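Gemstead delivery practices pilot
Progress report to the program office, October

You asked for a report on whether the money spent on changing how the Gemstead teams plan and decide their work is doing any good. The short answer is that one part of it is, one part is not, and for the rest I don't believe the numbers we have, including the ones that flatter us.

Where the time has gone

Three teams are in the pilot: Ratel, Yupanqui and Clirska. Ratel and Yupanqui started together. Clirska joined later and skipped the two days of training, so please read any comparison between them with that in mind. The coaching budget is 705 hours, and we have used more of it than planned at this stage. Most of the overrun went into retrospectives, and I will come back to those.

Estimation

The teams dropped story points in favor of splitting work until each piece looked like it would take a couple of days, then counting pieces. I expected this to fail at Yupanqui, where the work depends on outside suppliers, and to go fine at Ratel. It went the other way. Yupanqui now spends 20 minutes on what used to fill most of an afternoon, and their forecasts are no worse than before. They were poor before, so that is faint praise, but the afternoon is a real saving.

Ratel has kept points going in a private spreadsheet. I found out when two different forecasts for the same release turned up in the same meeting. I have not told them to stop. If a team keeps doing something after being told it is optional, I would like to know what they get from it first.

Limits on work in progress

This is the part I can stand behind. Ratel set a limit of 11 open items for the whole team and has mostly respected it. Things that used to sit in review for a week get looked at the same day or the next. The testers say they are interrupted less. I checked this against the board history myself, as I don't put much weight on how people say they feel in the first months of anything.

Clirska has a limit as well, on paper. They also have a column called Parked, which the limit does not cover, and you can guess where everything lives. I have asked for the column to be counted. They have agreed in principle.

Retrospectives

I would not fund these at the present rate. Each team holds one every two weeks with an outside facilitator, and the action lists look much the same from one session to the next. At Yupanqui the item "clarify who signs off supplier changes" has been on the list since the start of the pilot. It is a good item. It also cannot be fixed by the people in the room, and the facilitator has no line to the people who could fix it. We are paying for a well-run conversation about a problem that belongs two levels up. 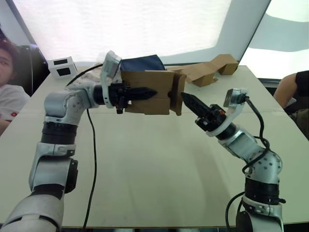
My proposal is to halve the number of facilitated sessions and let the teams run the others on their own, with one rule: no new action goes on the list until an old one is closed or struck off. Some will say this takes the life out of the format. Maybe. I would still like to try it for a quarter.

The velocity chart

The chart in the last steering deck showed output rising steadily at all three teams. Please stop using it. Items got smaller when the teams changed how they split work, so of course more of them were finished. I raised this when the chart was made and it went out anyway. Lead time from request to release is a better measure - not perfect, but harder to improve by accident. On that measure Ratel is better, Yupanqui is flat, and Clirska has too little history to say.

Money and what I need from you

Facilitation will run over budget if nothing changes. Training is under, mostly due to Clirska's absence, and I would rather move that money to a proper session for them than let it lapse.

Two decisions are needed from your side. One is the change to the retrospectives. The other is a named owner for supplier sign-off, with the authority to say no.

I am not asking to extend the pilot to further teams. There was talk of it after the last steering meeting and I think it is too early. One team out of three has a result that held up when I checked it. The next report will cover lead times only, plus whatever Clirska has done with that column.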